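January 10, 2018

I finally got the planner to stop fighting the camera, and I have been grinning all evening!

Some background: my towel bar task runs in simulation, with a two-armed robot and a small tiled-together bathroom I keep adding to. The old planner (I call it Wokico) treated every new view as a fresh problem, so the right arm would wander off halfway through a reach. Marisol Ayala suggested I keep the last 14 good poses and start the search from there. It took me 2 nights to write and it is so much nicer. Planning now gives up after 3000 samples, where it used to just sit there chewing.

Head view, gripper view, head view again:

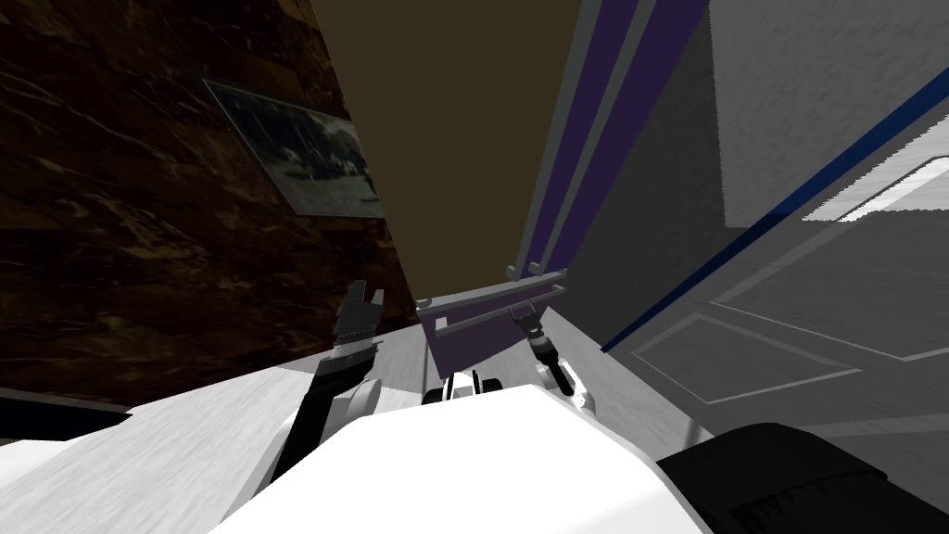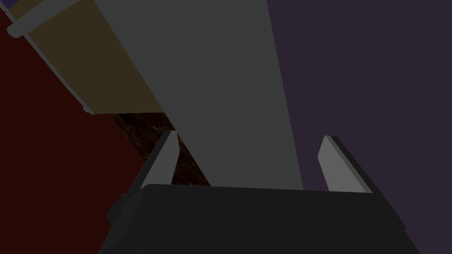
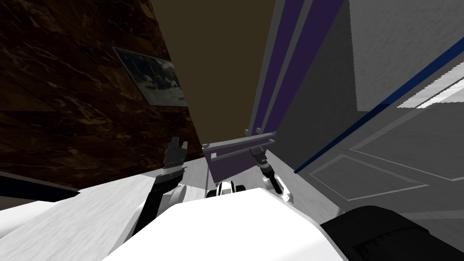
The part I'm still stuck on is the tilt. My pose estimator likes walls that stand up straight, and when the head rolls it gets timid and reports a low score for everything. I tried rotating the input first, which helped on 13 of my saved runs and did nothing for the rest. Next I want to feed it the roll angle directly and let it sort things out. I'd love to have that working by April. If you've done something like it, please write to me, I have questions about the loss!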